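The Lunch Counter in the Toy Aisle

Olanrewaju Bassey keeps the food on the second shelf from the bottom, where a three-year-old can reach it. The dinosaurs are higher up. So are the puzzles, the kites and the boxed train sets that bring grandparents into his store in Trumthorpe every winter. He used to have it the other way around.

"The trains pay the rent," Bassey said. "The food is what gets carried to the register by somebody who can't see over the register."

Play food has been in toy stores for as long as there have been toy stores, more or less. Plaster hams and painted tin pies went into dollhouses long before anyone thought of selling a child a full-size pretend lunch. What has changed is the menu. Bassey's shelf has sushi, dumplings, jollof rice in a felt bowl, three kinds of taco and a croissant that comes apart in the middle. It also has a great many hot dogs, and the hot dogs outsell everything except pizza.

Last year the store sold 539 of them. Bassey looked the number up on the computer in the back room, then looked it up again. The whole play food section came to 3286 pieces over the same twelve months, counting single vegetables.

He has a theory about the hot dog, and it has to do with parts. An apple is an apple. A child can hand it to you and you can pretend to bite it, and then you hand it back. A hot dog has a bun and a sausage and something green and something on top, and each of those is a decision. Children like to be asked what they want on it. They like asking even more.

The trade divides play food into a few broad kinds. There is wood, which lasts and costs the most, and hurts when thrown. There is hard plastic, hollow and light, which cracks along the seam. There is felt, often homemade, which picks up hair. Then there is the soft stuff, foam or something close to it, which squashes in the hand and comes back. Soft food has taken over a good part of the shelf in the past few years. Parents in apartments like it. It makes no noise on a floor at six in the morning. 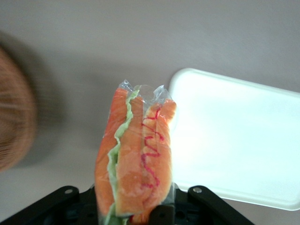

The colors are seldom the colors of lunch. Buns run to orange, lettuce to a green you would send back in a restaurant, and ketchup is drawn on as a squiggle. Bassey says that once, years ago, he stocked a very realistic line from a supplier called Lokero, with grill marks and a little shine on the sausage. It sat. Adults picked it up and admired it and put it down. He still has two of the hamburgers at home, and his brother-in-law once tried to eat one at a cookout.

Lettuce is a sore point in the business. A designer has to decide whether it is a flat sheet or a ruffle, and the ruffle wins nearly every time, even though hardly any real hot dog comes with lettuce at all. Green is needed to break up the bread and the meat. Mustard and ketchup zigzags do the same job on top. The Zomus catalog, which Bassey keeps by the phone and has marked up in pencil, shows 9 hot dogs across a double page, and all but one have a wavy line down them.

Then there is the wrapper. Some shops take soft food out of its plastic and pile it in baskets, and it does look better that way. Bassey leaves his wrapped. Foam marks easily. A fingernail goes in and the dent stays, and anything with a pale color picks up gray from being handled. He has customers who ask him to open one so a child can squeeze it. He keeps an opened hot dog on a string at the end of the shelf for that purpose, and replaces it when it gets sad.

Clear bags have their own trouble. They crinkle, and some toddlers will play with the crinkle for a week and ignore the toy. They need to come off before a small child is left alone with them, and Bassey tells people this at the register whether they want to hear it or not. The other thing he tells them is to check the age on the tag. Soft pieces can be bitten through, and a child who still puts everything in the mouth is better off with one of the solid wooden carrots.

Cleaning is simple enough. A damp cloth with a drop of dish soap does for foam, followed by a day on a towel somewhere with air moving. Soaking is a bad idea — the inside takes forever to dry and the smell, once it starts, doesn't leave. Felt can be washed by hand in cold water. Wood wants a wipe and nothing more.

Storage is where most families give up. Play food spreads. It turns up in coat pockets and under the car seat, and the small flat pieces go first, so a house will have four buns and no sausages by June. The Sadeghi family, who buy from Bassey and live two streets over, gave up on the toy box and put theirs in a low kitchen drawer next to the real pans. Their daughter cooks when they cook. She takes orders from whoever is standing there.

Bassey was her customer one afternoon when he dropped off a package. He asked for a plain hot dog. She told him they were out of plain and gave him one with everything, and charged him nine dollars.

He is thinking of adding french fries in the fall, if the supplier can get the price down.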